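## Rurasano lab day, the good bits

We got to Rurasano a bit before the doors opened and there was already a line for the coffee, so I skipped it and went straight up to the Nestier room (second floor, turn left at the bike racks). Best decision of the day! It's where they teach robot arms kitchen chores by steering them from a desk, and visitors get a turn.

You hold a little handle, the arm on the screen follows your hand, and a pedal opens and closes the fingers. Everything gets saved as a demo. They had 2553 of them when we walked in, all done by people, and they want 400 for each chore before they start training on it. The fruit one was stuck at 167, so guess what we were all put to work on.
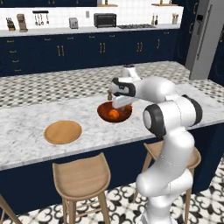

*Going in for the orange in the simulated kitchen.*

I figured it would be like a claw machine, and it sort of is, except you have to think about your wrist the whole time. I came in too steep on my first go and bumped the bowl. My second was fine but so slow that the guide asked if I was still there. You get 3 tries each, and they keep the clumsy ones too, filed separately.

What I liked was that the guides let you find your own way of doing it. The woman ahead of me swooped in from the side, I came straight down, and both counted.

After lunch we did the Gastireck hall, where you push a real arm through the motion with your hands. It's heavier than it looks, and my shoulder is still complaining. The Navaratnam talk was full by then, so if you go next April, sign up for that one first and bring a sandwich, the cafeteria closes at two.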